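Holtia Support: Perception and Planning
Status: Open, awaiting customer logs
Opened: Feb 7, 2026
Component: Evlow grasp planner, wrist camera input

Summary
The customer reports that the planner returns no valid grasp for a wiring harness once software version 3 is installed. Version 2 accepted the same task file. The controller raises no fault and the arm remains in its pre-grasp pose until the 900 ms planning limit expires.

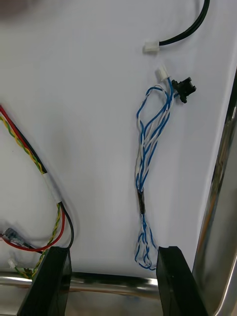
Wrist camera view: blue and white harness between the fingers and the white connector.

Initial findings
The segmentation mask joins the blue and white strands to the polished rod behind the fingers. Reflections on the rod are being read as cable edges, and the merged region is then rejected as too wide for the gripper. The red, black and yellow-green bundle on the left is segmented correctly.

Action taken
The customer was advised to exclude the rod and the curved chrome frame from the search region and to raise the candidate limit to 2,000. The finger mask should be left at its default setting.

Outstanding
Please supply the planner log and the current Lesix calibration file. The ticket has been passed to the Chatzigeorgiou office for review of the edge filter.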